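又补好一件外套,顺便聊聊线结

2023年11月

外套的右边口袋终于补好了!拖了整整一个夏天,六月的时候它就开了线,我每次把手伸进去,手指都会从袋底钻出来,摸到里衬,然后提醒自己这周末一定要修。结果上周突然降温,想穿它出门,才发现钥匙已经滑进夹层里,在后腰那个位置叮叮当当响。于是晚饭都没好好吃,把台灯拉过来,剪刀、针包全摆上桌,一口气坐到十一点多。

这件外套是我在Jirkska的旧货集市上买的,帆布面,深绿色,洗得有点发白了。我喜欢它喜欢到什么程度呢,里衬已经换过一次,袖口翻过一次边,五颗扣子里有三颗都不是原来的。有朋友说你这个补下去早晚变成另一件衣服,我觉得那也挺好的,反正每一针都是我缝的。

说起来我开始手缝真的很偶然。以前家里有一台老缝纫机,踏板踩下去像火车进站,我小时候特别怕它。后来搬家,机器没带走,有一条裤子的裤脚开了,我就硬着头皮拿酒店送的针线包缝,缝得像蜈蚣爬过去一样,走两步就松。可是那天晚上我高兴得不得了,拍了照发给好几个人。现在翻出来看还是想笑,针脚有长有短,线是深色的,底子是浅色的。
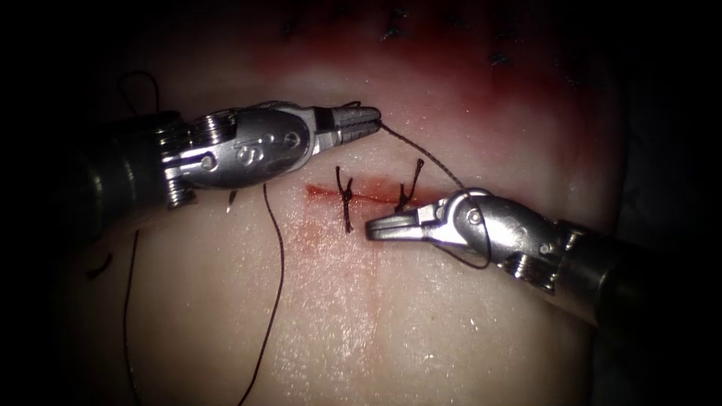 缝了几年以后,我最大的体会是,针脚难看一点完全没关系,结打不好才真叫人伤心。一排整整齐齐的针脚,收尾的地方松了,穿两次就从头退到尾,等于白干。我前后换过好多种打结的办法。最早是绕手指搓一个疙瘩,谁都会,可是大小全凭运气,碰上织得稀一点的布,一拉就穿过去了。后来学会把线在针上绕两圈再抽出来,结又小又实,第一次成功的时候我坐在那里连着打了一整根线,打完才想起来这根线没法用了。

收尾我现在基本都用方结,左压右,再右压左。道理简单,手却老是记错,两次都压同一边,就成了会打滑的那种。我的办法是嘴里小声念,念着念着就对了。家里人说我缝衣服的时候像在念咒。念就念吧!

还有线尾。我以前有个坏习惯,总想剪得干干净净,贴着结就是一刀,觉得这样才利落。棉线还好,碰到滑一点的涤纶线,穿着穿着结就自己散了。现在我会留一小截,如果是在里面看不到的地方,就留得更长一些。留长了无非是偶尔蹭一下皮肤,散了可是要重来的。
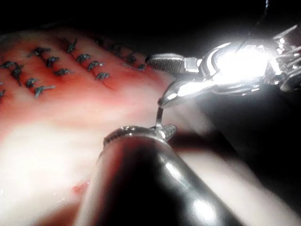

几排斜着排的深色线结,线尾朝哪边的都有。

再来说说线,这个我能讲一晚上。口袋这种天天受力的地方,我用的是Irkent的蜡线,色号2321,一种很难形容的颜色,说绿不绿,说灰不灰,放在外套上刚刚好消失掉。买它也是碰巧,当时店里就剩2轴,我本来只想买一轴,付钱的时候又回头拿了另一轴。真庆幸!后来我再去,那个颜色的格子一直空着,店员也说不准什么时候补货。

蜡线的好处是听话。线身有一点点涩,打结的时候停在哪里就是哪里,手松开去拿剪刀,回来它还在原处等着。缺点是夏天放在窗边会粘灰,我有一轴就这么毁了,拉出来灰扑扑的,只能拿去绑番茄架子。现在我的线全收在一个饼干铁盒里,盒盖有点变形,要从左边那个角按下去才盖得严。

细一点的活儿,比如衬衫领口、里衬的暗缝,我会换Eneo的丝光棉线。这条线漂亮是真漂亮,灯下有光泽,缝的时候心情都好起来了,可它真的很爱打绞。我试过剪短,试过先用熨斗过一遍,试过缝几针就把针倒提起来让它自己转开,最后还是剪短最管用,从手到胳膊肘那么长,再长就是给自己找麻烦。我知道很多人喜欢穿一根长长的线,省得老要重新穿针,我以前也这样,后来解结解到想把布一起剪掉,就改了。 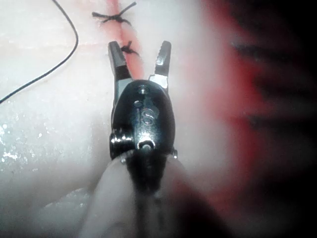 补厚帆布的时候,最难的一步在拔针。口袋转角那里布叠着布,再加上原来的折边,针尖好不容易冒出来一点点,手指捏住了就是拽不动,指腹上全是印子。我吃过用光面平口钳的亏,夹住针一用力就滑,有一次钳子直接弹到桌子底下,吓得猫一溜烟跑了。所以我现在挑钳子先看钳口里面有没有齿,像照片里右边那片钳口,内侧一道道细小的齿,这种我一看就很有好感。齿太粗也不行,会把针身咬花,下一次过布的时候涩涩的,所以越细密的我越喜欢。夹线我倒是尽量不用钳子,蜡线被咬过的地方容易起毛,我还是相信自己的指甲。

顶针我也戴,不过戴得很不专心,缝到一半总是发现它在桌上。皮的那种比金属的舒服,用久了中间会磨出一个小坑,针屁股正好落进去。我那只皮顶针已经被磨得很薄,旁边的缝线也开了,哪天得给顶针也补一补,想想还有点好笑。

说回这次的口袋。我先把旧线全部拆掉,拆线器不够锋利,换了小剪刀一针一针挑。袋底的布已经磨得透光,我就从一条不穿的工装裤上剪了一块下来,垫在里面,四边折进去,用回针走了一圈。回针慢,可是结实,我每次缝到转角都会多走8针来回加固,这个数目没什么讲究,就是某一次这么做了以后一直没开线,从此再也不敢改。缝完把手伸进去使劲往下捅了捅,纹丝不动,太爽了!

整个口袋缝下来用了将近20根线,都是剪短了的那种,桌上一堆线头,像刚给什么小动物理过发。我很喜欢这个时候,先不急着收拾,把外套穿上在屋里走一圈,手插在口袋里,钥匙也放进去,手机也放进去,再把两只手都塞得满满的。

第二天穿着它去了Simon,就是街角那家早上卖肉桂卷的店。排队的时候我一直在摸口袋底,摸那圈针脚,隔着布能摸到一个一个小鼓包,是我打的结。前面的人大概以为我在找零钱,很客气地让我先点。我也没好意思解释,就先点了,多要了一个肉桂卷,用纸包着放进了新口袋里。油渗出来一点,回家用洗洁精搓掉了,布没事,线也没事。

接下来想补的是一条围巾。羊毛的,被虫蛀了几个小洞,洞不大,可是位置很显眼,正好在围起来以后下巴的下面。我还没想好是用同色线悄悄织回去,还是干脆选个亮的颜色,让每个洞变成一个小圆点。芥末黄怎么样?或者砖红?家里那点砖红色的羊毛线不知道还够不够,今晚翻一下铁盒。如果有人补过类似的东西,请一定留言告诉我你是从正面下针还是从反面下针,我每次都纠结这个。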